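Site Drainage and Paving - Handout 3
Instructor: Haruna Ishida

Rain that falls on open ground soaks in, runs off or evaporates. Paving changes the balance. Most of the water that would have soaked in becomes runoff, and it has to be carried somewhere.

Terms to know
Crossfall - the slope across a paved surface.
Joint - the gap between slabs. A sealed joint sheds water; an open joint lets some through to the base.
Catchment - the area that drains to one inlet.

Worked problem
A plaza catchment measures 478 square meters. Rain falls at 68 mm per hour. Assume all of it runs off. Find the flow at the inlet in liters per second, then repeat for 110 mm per hour.

Bring your answers to section. Jomar Enriquez will go over the units, which caused trouble last time.

Reading: Tan, course packet, chapter on surface inlets.

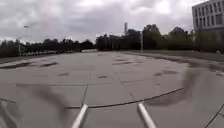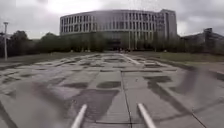
Large paved plaza under an overcast sky.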